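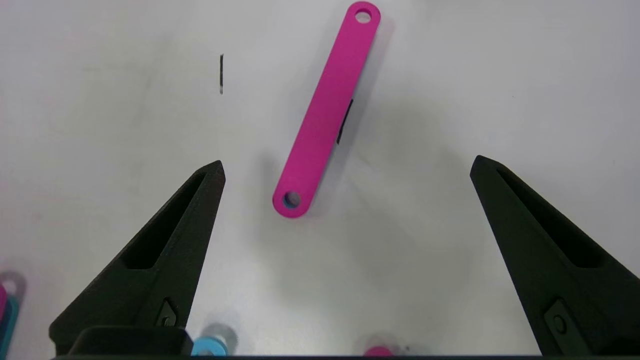
Bonsoir la liste,

Encore un arrêt de sécurité cette nuit : couple trop haut au poignet, pince figée ouverte au-dessus des barrettes. J'ai relancé 3 fois (oui, je sais !) et le défaut revient toujours. 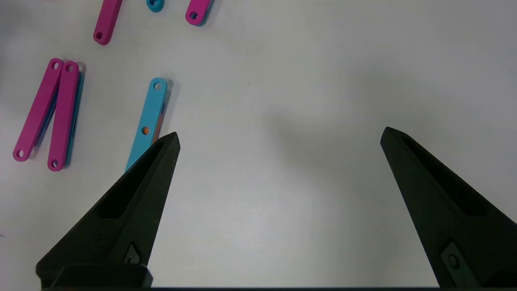 Barrettes empilées, vue du poignet

Noreen Memon a écrit :
> Chez nous, le Hultus calait pareil quand il prenait deux barrettes d'un coup. Seuil à 400, et ça passait.

Moi je suis à 600, alors bon... je baisse ?

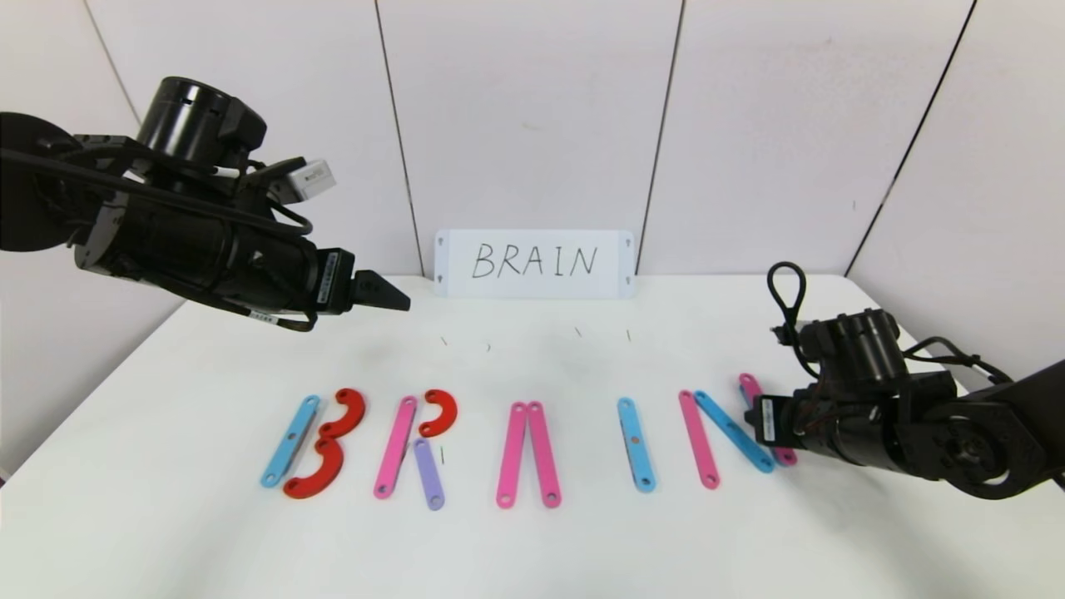 Parveen Tanoli me dit de ne toucher à aucun seuil avant d'avoir vérifié le câble du poignet.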